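Bitholm Supper Club - minutes of the meeting of May 24, 2026

Right, I'm on minutes again, so apologies in advance for the spelling of anyone's dish. We met upstairs at Goso because the hall was double booked. Seven of us made it, which is decent for a holiday weekend. Domingo Herrera ran things and kept us more or less on track.

Last meeting's minutes were read and passed. I had put the Pillay Street potluck in the wrong month (it was December) and that's fixed now.

Money. We have $198 in the envelope and a bit more owed to us from the spring bake sale. Domingo would like everybody to stop paying him in quarters. We agreed to leave dues where they are until the fall and then look again.

The cookbook took up most of the evening, as I think we all knew it would! We have the quote from Nalumeck for printing, and it's $2000 for the spiral-bound version or $3000 if we want the hard cover. I like the hard cover, I said so, and I was outvoted. Spiral it is - it lies flat on the counter, which I'll admit is handy when your hands are covered in flour. Domingo will write to them and ask whether the price includes the divider tabs.

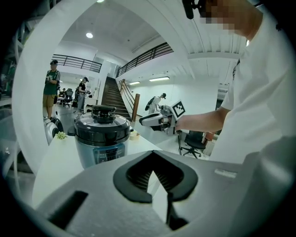 Then we got onto the bean chapter. Half the recipes we've been sent say to soak overnight and the other half say don't bother, and we went back and forth on that for far too long. What we settled on is that each cook's method stays the way they wrote it, with one page up front on soaking times. I'm writing that page. I'd love it if people could send me their notes, even scribbled ones, and please tell me what kind of bean you mean (I got three separate emails that just said "beans").

We also need more breakfast dishes. Right now it's four kinds of muffin and one very good corn pancake, and somebody must have a decent egg recipe they're hiding from us.

Old business: the big stockpot is still missing. If it's in your garage, bring it back, no questions asked. The folding tables did come home, minus one foot cap.

New business: a request to move our start time half an hour later so people with kids can eat first. Passed, all in favor.

To do: Domingo to write to Nalumeck and thank Goso for the room. Me, the soaking page and these minutes. Everyone else, recipes to me before the next meeting, typed if you can manage it.

We wrapped up a little after nine and finished off the peach cobbler.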